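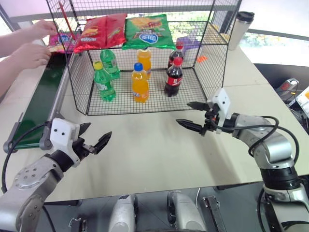
The rack cell between runs, bottles below and bags on top, both grippers open.

I've got an opinion about robot cells and it has lost me a couple of arguments at work, so I'm going to put it here where nobody can interrupt. The opinion is that the arms get far too much of our attention and the furniture gets far too little.

I look after a small shelf-stocking cell: two arms, a belt down the left side, and a wire rack at the back of the table. When something goes wrong, people walk up and stare at the arms. They open the laptop, look at joint currents and start muttering about calibration. I did it too for my first few months. Then I started keeping a notebook, and when I went back through it in October I had 40 stoppages written down, and in only two of them was there anything wrong with an arm. The rest were the rack having crept along the table, the belt sitting a touch skew, a cable loop catching, or fingers that wanted a wipe.

So my morning routine has very little robotics in it. I start with the rack. It's light, it's mesh, and everybody who reaches into it nudges it. I've got pencil marks on the table for the front feet and I push it back to those before I switch anything on. Sointu Mäkelä, who had the cell before me, wanted it bolted down, and we went round and round on this. I can see her point! A bolted rack doesn't creep. But the customers we're setting up for don't have bolted racks, they have shop racks that get leaned on, and I'd sooner find out on a Tuesday in our own room that the program can't stand a few millimetres of drift than hear it over the phone from Bavum.

Next I do the belt, which takes a minute. I run it slowly with nothing on it and watch the edge against the side rail. If it's wandering I give the tensioner a quarter turn and wait. The waiting is the hard bit (ask Salvador Correia, who once gave it four quarter turns in a row and had to start again from slack). Belts take their time to settle and there's no hurrying them.

Then the cables. If I could change one thing about how people build these cells, it'd be this. Everyone wants them neat. Somebody comes along on a quiet afternoon with a bag of ties and straps the gripper cable tight down the forearm, and it looks lovely, and then the wrist turns all the way over and tugs the connector. Leave a loop. Leave a bigger loop than you think looks decent, then drive every joint to both ends by hand, slowly, and watch where it goes. I want it clear of the rack and clear of the fingers, and beyond that I don't care how it looks in front of visitors.

Fingers last. I wipe them with a damp cloth and then a dry one, and I check the little screws on the housing with a driver held in two fingers so I can't overdo it. Crisp packets are murder on grip, by the way. They're shiny, they slide, they're full of air and never the same shape twice, and with the fronts poking out over the shelf edge the next one in always wants to shove its neighbour. Bottles are a doddle by comparison. Give me a row of pop bottles standing upright and I'll have the cell going before the kettle's boiled.

Which brings me to the other argument. Raffaele Sanna reckons we should present every bag to the arms the same way up, square on the belt, logo to the front. He's got a jig drawn for it and everything. I say leave them as they come. On the shelf right now there's a red one and a green one with the writing upside down, and as far as I'm concerned that's fine, the shelf's still stocked. If you tidy the input until the machine can't fail, all you've tested is your own tidying. Raffaele says that's an excuse for being messy. We've agreed to run it his way for 3 weeks, and I'm already dreading him being a bit right.

I will give the arms people one thing. When it is an arm, it's really an arm. We had a wrist bearing go on a Saturday, the replacement came to 833 with the carriage, and no amount of pushing racks back to pencil lines would have helped. Urho Nieminen had it stripped and back together by teatime and was quite smug about it. Fair enough, I couldn't have done it.

But we've got a service schedule for the bearings, a proper one, printed and signed. We've got nothing at all for the rack, or the belt, or the cables. All that lives in my notebook and my head, and if I'm off with a cold it doesn't get done. I've asked for one extra page in the binder with four lines on it. The answer so far is that it's "housekeeping" and doesn't belong with maintenance. I've written the page out anyway and stuck it to the wall by the switch.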